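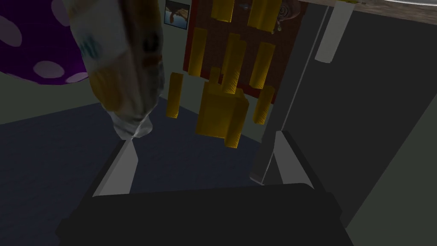
Rimholm, im März

Liebe alle auf der Liste,

entschuldigt, dass ich erst jetzt zum Antworten komme, der Monat war voll und die Werkstatt kalt. Die Frage aus Mostano hat mich aber nicht losgelassen, und weil ich beim Greiferprojekt gerade an genau dieser Ecke sitze, hole ich ein bisschen aus. Wer es eilig hat, springt gleich zum Absatz mit den Fingern.

Am Vormittag kam aus der Mostano-Werkstatt:

> Wir haben den Ngubane-Greifer nach eurem Plan
> nachgebaut und wollen ihn erst in der Simulation
> laufen lassen, bevor er bei uns an die Werkbank
> darf. Zwei Dinge sind uns unklar. Erstens: Lasst
> ihr die Kamera hinter der Hand oder setzt ihr sie
> seitlich an? Zweitens: Bei uns schweben die Klötze
> nach dem Laden im Raum, statt auf dem Boden zu
> liegen. Ist das bei euch auch so?

Zum Ersten: Bei uns sitzt sie hinter und etwas über der Hand, so wie oben. Man verliert unten einen ordentlichen Streifen Bild an das dunkle Gehäuse, das hat mich anfangs sehr gestört. Dafür habe ich beide Finger und die Lücke dazwischen immer im Blick, und das ist mir beim Anfahren lieber als jede schöne Aussicht. Seitlich hatten wir es am Gimthorpe-Arm auch einmal probiert - da verdeckte ständig der eine Finger den anderen.

Zum Zweiten: Ja, kennen wir. Die gelben Klötze verteilen sich hier auch vor der rotbraunen Tafel und daneben, einer hängt sogar links über ihren Rand hinaus vor der Wand. Solange die Physik angehalten ist, bleibt eben alles dort, wo das Startskript es hinsetzt. Schaut bitte nach, ob ihr die Schwerkraft wirklich erst nach dem Laden einschaltet, und lasst danach 67 Schritte verstreichen, bevor der Arm sich rührt. Mit weniger hatte ich Klötze, die beim ersten Kontakt quer durchs Zimmer geflogen sind. Der Startwert für die Verteilung ist bei mir 964, falls ihr dieselbe Anordnung haben möchtet.

Nun zu den Fingern. Die hellgrauen sind flach und laufen schräg nach innen, gedruckt habe ich sie mit 4 Wandlinien, und am echten Greifer halten sie seit dem Herbst. Im Modell müsst ihr die Schräge unbedingt auch in der Kollisionsform haben und nicht nur in der sichtbaren. Ich hatte dort lange zwei schlichte Quader stehen und habe mich gewundert, warum die Spitzen schon vor der Berührung stehen blieben. Das hat mich zwei lange Abende und eine Kanne Tee gekostet.

Den durchsichtigen Beutel mit dem Etikett nehmt für den Anfang lieber aus der Szene. Weiche Sachen rechnet mein alter Rechner sehr zäh, und so dicht vor der Kamera nimmt er links oben viel Sicht weg. Den gepunkteten lila Stoff könnt ihr aus demselben Grund weglassen.

Ich stelle die neue Fingerdatei heute Abend in unsere Ablage, es ist Fassung 6. Meldet euch gern, wenn beim Einlesen etwas klemmt, nach dem Abendessen lese ich meistens noch mit.

Herzliche Grüße aus der Kellerwerkstatt in Rimholm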